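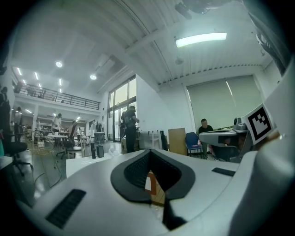 4. The basin and its surroundings

4.1 What was recorded

The survey form asked for very little. For each basin, the person filling it in noted the shape of the bowl, the kind of tap, the kind of waste, what stood on the rim and what stood within arm's reach. A final box was headed "Anything else", and we should have made it larger. Across the 58 premises in the study, 146 basins were entered, and the final box was used for most of them, often continuing up the margin and over the printed instructions asking respondents to keep within it.

We had supposed that basins in places of work would differ from basins at home chiefly in being plainer. The forms gave little support to this. Basins meant for a bathroom turned up in corridors, workshops and the corners of large open rooms, complete with the cabinet they were sold with and in several cases the matching mirror, which faced a fire door. Kovačević, whose earlier study of office kitchens we have leaned on throughout, calls such items "domestic strays". We have kept her term, although one respondent objected that his basin had been ordered on purpose.

Coding was done by hand and then entered in Sketier, which accepts up to four materials for a single object and treats "wood" and "Wood" as two of them. Thaddeus Montoya coded the full set and the second author coded a part of it again without seeing his results. Agreement was good for bowls and taps. It was poor for anything described as "beige".

4.2 The rim as a shelf

A basin with a wide flat rim is, whatever else its makers intended, a shelf with a hole in it. Respondents treated it so. Soap was the commonest thing found there, in a dispenser or as a bar, and the position of the soap was steadier than we expected. Once a dispenser had been put in a corner of the rim it tended to be found in that corner on every later visit, even where the other side would have been nearer the door, the towel or the user. In interviews, people who used the same basin daily could nearly always say where the soap was, and looked faintly insulted to be asked.

Figure 4 gives an instance of the type.
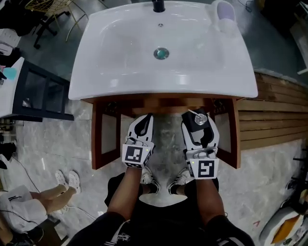

Figure 4. White ceramic basin with oval bowl and wide flat rim, on a reddish-brown wooden cabinet. Soap dispenser at the corner of the rim, upper right; round chrome waste at the centre of the bowl.

The features of interest for this section are the flat rim, with the dispenser keeping to its corner, and the shallowness of the bowl. Shallow bowls were liked by those who chose them and tolerated by those who washed mugs in them. The complaint was always the same one, namely that water aimed at the far side of the mug arrives on the near side of the shirt. Deep bowls drew no such complaint, but they were also described as "ugly", "a bucket" and "like school", and we note without comment that no respondent who used the last phrase had been asked about their schooling.

The cabinet deserves a word. Its sides are open, and the interior can be seen through them. Our form offered only "open shelf" and "closed cupboard" as kinds of storage, and cabinets of this sort were entered under both headings by different hands, sometimes under both by the same hand. They have been given a category of their own in the analysis. The category is called "framed", after a long meeting in which several worse names were put forward.

4.3 Wastes, plugs and the matter of the missing stopper

Respondents had opinions about plugs. Of the 24 interviews, none was meant to deal with plugs for longer than a minute or two, and the transcripts show the interviewer trying, with decreasing hope, to return to the subject of towels.

Three arrangements were met with. The rubber plug on a chain is the oldest and was spoken of with some warmth, mainly by people who no longer had one. The pop-up waste is worked by a rod behind the tap and does its job well until the rod parts company with the lever beneath, after which the rod goes up and down as before and has no effect on anything. The pressed waste is closed by a push and opened by another. It was the commonest in newer fittings and the one most often described in terms of character: it was "sulky", it "liked a firm hand", it "would only do it for Denise".

Where a stopper had gone missing, people made do. The substitutes recorded were a saucer, a folded cloth, the lid of a jam jar, and a stopper from a Werari bath set that was too large and had been laid over the hole upside down. The last was entered by its owner as "temporary". It appeared in the same place at the next visit and at the one following.

The maintenance logs we were lent are of use here. They held 83 entries to do with basins, and entries on stoppers and wastes made up a larger share than leaks, which we had confidently expected to lead. The wording is brief. "Plug gone." "Plug back." "Plug gone again, see above." In one log the fault is described on four occasions in four different hands, each adding a small amount of underlining. It has not been possible to establish what was done about it, as the pages after the fourth entry have been used for a list of car parking spaces.

We draw only a modest point from this material. A stopper is small and loose, or becomes loose, and it is handled by everyone who uses the basin while being the particular business of none of them. The tap above it gets a work order. The stopper gets a jam jar lid.

4.4 Within arm's reach

The second half of the form dealt with the things near the basin, and here the differences between home and work were at last plain. A bathroom basin at home has a room built to suit it. A stray has to share. In Figure 4 a slatted wooden wall panel runs beside the cabinet on one side, and on the other stands a white table with a black frame, with an office chair and a gold wire chair beyond. The floor is a grey marble-patterned tile that would pass in any bathroom. The office chair would not, or would at least lead to questions.

Tables beside basins were common. They take whatever the rim will not hold, and over the period of the study they took more of it. At the Rarkgate premises the table next to the basin was cleared before our first visit, out of what we take to have been politeness. By October it held a kettle, the kettle's box, a bag of plaster and a plant. The staff there described the table as "the wet side", and it was understood that paper was not to be put on it. Paper was put on it. The understanding seems to have served mainly as a way of working out whose fault things were.

Seats near the basin had not been foreseen, and the form has no line for them. They were noted in the final box. Several respondents reported that a chair had settled there because the spot was out of the way of the main run of desks, and that people then sat in it to put on shoes, take telephone calls or wait for someone else to finish washing. Two of the longer interviews were held in such chairs at the respondent's suggestion, and the recordings have running water on them for long stretches. Montoya, who transcribed both, has asked that this be mentioned.

Towels, which the interviewer was so keen to reach, proved dull. There was a towel or there were paper ones. Where neither was present people used their trousers and said so freely.

4.5 Limits of the material

The forms were filled in by people who knew the basins well, and knowing a basin well appears to make parts of it hard to see. Overflow holes were left off a good many forms and were found at the follow-up visit where they had been all along. The colour of the tap was sometimes given from memory, and memory favours chrome; black taps were put down as chrome often enough that we stopped relying on the form for this item and went by photographs and visits only. Answers about cleaning have been left out of the analysis altogether. Every respondent reported that the basin was cleaned daily, and every respondent reported that it was done by somebody else.

Premises that had no basin in an open room are not represented, and the study can say nothing of whether they feel the lack. Basins in lavatories were also excluded, after some discussion of what counts as a lavatory when the door has been taken off. The two doubtful cases were kept in for the rim and storage items and dropped from those on surroundings. Their codes are listed with the others in the appendix, together with the revised form, on which the final box now takes up half the page.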